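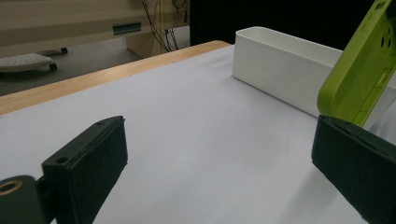
Looking After Paper Maps at Home: What Works for Me

October, by Gyula Csizmadia

5 min read

I have far too many maps. Walking maps, road maps, a couple of town plans of Nornham that my uncle folded every way except the right one, and a big political wall map from Wornano that has moved house with me more often than some of my furniture. People keep asking how I store them and how I get the creases out, so I've put all my tips on one page (and I'll add to it when I learn something new, which usually happens after I've ruined something).

Flattening a folded map

Patience does most of the work. Open the map out on a clean, hard surface, face down, and lay a sheet of plain white paper over it. Then stack books on top, starting with the folds. I leave mine for 24 hours, have a peek, and put the books back if the corners still curl. Atlases are perfect for this, and it makes me feel better about owning so many!

If a fold really won't give, you can iron it, but go easy. Lowest setting, no steam at all, a cotton pillowcase between the iron and the paper, and keep moving. Never iron anything glossy or laminated. I did that once with a bus map and the pillowcase is still wearing part of the coastline.

Rolled maps are a different animal. Roll them gently the opposite way around a fat cardboard tube for an hour before you weight them down, or they'll just spring back and send the books flying.

Fixing tears

Please don't use regular sticky tape. It goes yellow, the glue creeps out sideways, and ten years later you have a brown stripe right through the town you were looking for. I use thin Japanese tissue and wheat starch paste, which sounds fancy but comes down to flour-colored glue and a small brush.

1. Tear the tissue into a strip instead of cutting it. The fuzzy edge blends in much better.
2. Brush a little paste on the strip, less than you think you need.
3. Lay it on the back of the map, over the tear, and pat it down with a dry cloth.
4. Put baking parchment above and below, add a book, and leave it overnight.

Test the paste on a corner first. Some inks run, especially the reds on older maps.

Keep your hands clean and dry too, and put the coffee in another room. I know. I don't always do it either.
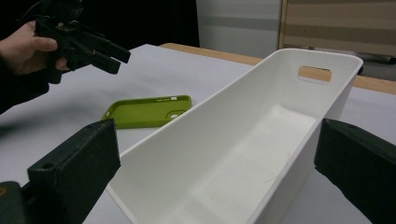
Looking down at the table, with one hand in view.

Storing them

Flat is best if you have the space. I got a secondhand plan drawer from Dudás, the office clearance place, and it holds around 200 sheets if I don't overfill it (I overfill it). Under the bed in a shallow box works nearly as well. Put the biggest sheets at the bottom and slip a piece of acid-free paper between any two that have strong colors.

Folded maps go upright on a shelf, spines out, like books. Don't pack them tight, or you'll rip the covers pulling one out. I sort mine by region and then by scale, and I write the sheet number in soft pencil on a little paper tab. Pencil only! Pen bleeds through sooner or later.

Attics and basements are bad news. Damp gives you brown spots, and heat makes the folds brittle. A hall closet on an inside wall is about as good as it gets in an ordinary home.

Hanging a wall map

Pick a wall that doesn't get direct sun. Blues fade slowly, but pinks and yellows go fast, and my Wornano map has one very pale corner to prove it. For cheap hanging, I like wooden magnetic rails along the top and bottom. No holes, no tape, and you can swap maps when you get bored.

If you want to stick pins in it, mount it on cork first and get pins with short points. Mine live in a Tistulari mint tin next to the pencil and the eraser.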